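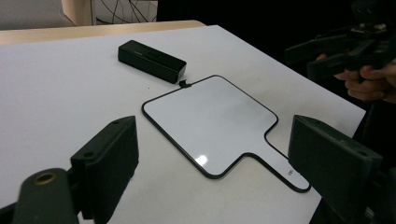 Most people who want to build a robot at home start with the arm. I think they should start with the gripper, and I think they should hold it in their own hand for a good long while before they bolt it to anything. An arm is the part that gets photographed, so it gets the money and the weekends. But the hard part is at the far end. A thin white paddle with a black border, lying flat on a white table, is a harder thing to pick up than a soup can, and two thick flat fingers standing open on either side of it don't have much to get under.

I learned this the slow way. My first arm took me from May until well into the winter in a shared workshop, and by the end it could move to any spot on the bench. Then I asked it to pick up a ruler. It pushed the ruler onto the floor. I had spent all my time on joints and 300 dollars on motors, and the fingers were two pieces of scrap I had cut in one evening.

With a gripper you hold yourself, you find that kind of thing out on the first day. Your own shoulder and elbow do the work the arm would have done, and they do it better than anything you will build this year. If the part still slips, the fingers are wrong. There is nothing else to blame.
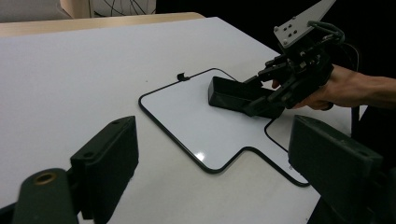
It also teaches you about cables. A cable on a drawing is a line. On a bench it has weight and a bend it wants to keep, and it will lie across whatever you were trying to reach. I would take an hour of being annoyed by one over a week of planning its route on a screen.

Vija Sproģis, who has the bench across from mine, disagrees with me on part of this. Her view is that people forgive a tool they hold. They tilt a wrist or shift a foot without noticing, and then they believe the fingers are better than they are. She learned on a 1986 machine shop arm that forgave nothing, and she says it made her careful. I think she has a point. My answer is to work with stiff wrists some of the time and to write down each grip that needed help. She doesn't think people will keep that up, and I admit my own notebook has gaps.

Doing it with two grippers is better again. Many jobs around a house are two-handed, like holding a tray steady while you put something in it. With one gripper you end up designing clamps to replace the missing hand.

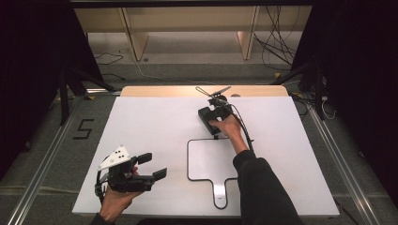 A handheld gripper in each hand, working over the white board.

None of this is an argument against arms. I still want one, and the old one is under my bench with its motors in it. But if you have one free corner and a small budget, put the money into fingers, pads and decent screws, and leave the arm for next winter.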